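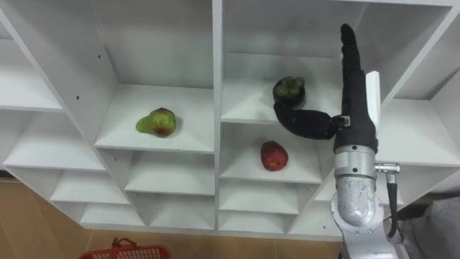

Deok-su Yeon had told me to skip the morning at the Livonham orchard fair and come after lunch, when the growers are done selling and have time to talk. I went on Friday at 1:30 and that was good advice.

The fair is held at the Solberg packing house, a long shed at the end of a gravel road. Entry was $4. There were 97 apple and pear varieties listed on the sheet at the door, and most could be tasted. I liked a russet pear called Hedivari -- dry skin, very sweet, a little gritty near the core.

The packing line was running for visitors. A guide took 20 of us along a raised walkway, past the wash tank and the sizing belt, then into one of the cold rooms. She said pears are picked hard and ripened off the tree, and that growers here test firmness before they pick a row.

The grafting talk ran long and I left before the end. Cider was sold by the cup near the back door. Parking was in the lower field, which was muddy -- wear boots.

Last updated in April

171 shares | 3 comments

Marge: Do they still sell trees? I got two there and both took.

pdl44: Yes, bare root only, out by the loading dock.

Tomas R.: The Clurnitz pear is better than the Hedivari if you can wait for it to soften.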